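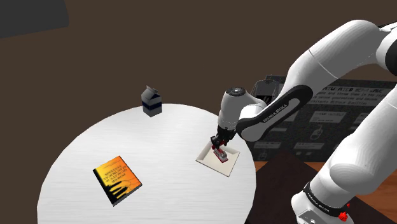

Mechthild Egger

Speaker notes, January 25, 2018
Controlled vocabularies in small archives: what happens after the first import

Slide 1. Title. Wait for the door to close. State the scope: subject terms and place names only. Personal names were covered in the April session and the notes for that are on the shared drive.

Slide 2. Starting position. The Rosales collection came to us as a card index, typed over several decades by different hands. Subject headings were free text. The same flood appears under "flood," "high water," "inundation" and the name of the river. A search on any one of these returns a fraction of the material. Show the four cards side by side and leave them up.

Slide 3. Definitions. A preferred term is the form the catalog displays. A variant is any form a reader might type. Every variant points to exactly one preferred term. If a variant needs to point to two, the preferred terms are badly scoped and should be fixed first.

Slide 4. The pilot. We drew 100 cards from the Trurkeck series and had 3 catalogers index them independently. Agreement on place names was high. Agreement on subjects was poor, mostly at the level of specificity: one person wrote "bridges," another "railroad bridges." Both are correct. The rule we adopted is to index at the most specific term that covers the whole item, and to let the hierarchy handle the rest.

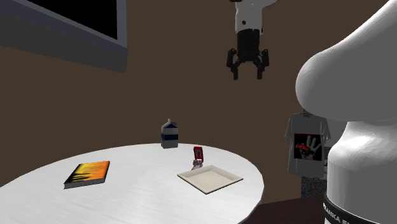

Slide 5. Hierarchy depth. We stop at three levels below the top term. Stosomum, the software we use for term management, will accept more, but the browse display becomes hard to read and catalogers begin to choose the first plausible branch. Mention that depth is set per vocabulary and can be raised later. Lowering it means moving records by hand.

Slide 6. Place names. Record the name as it stood when the document was made, then link it to the current name. Do not overwrite. Rakine changed its spelling twice, and the older form is on most of the maps. Skip the boundary question unless somebody asks — it takes ten minutes and needs the whiteboard.

Slide 7. Change log. Each edit to a preferred term gets a date, initials and a short note. In the first year we merged 14 terms and split 7. Two of the merges were later reversed, which was possible only with the old identifiers still on file. Identifiers are never reused.

Slide 8. Import errors. Common causes: trailing spaces, curly versus straight apostrophes, abbreviations expanded on one side only. Run the comparison on normalized strings but store the original string. Show the before and after export. Point out column D.

Slide 9. Open problems. Outdated or offensive headings: retained as variants, hidden from browse, still searchable. We have not settled how to label them in the public view. Photographs without captions remain at the top term.

Questions. If asked about cost, give staff hours only and refer to the handout. Leave slide 7 on the screen.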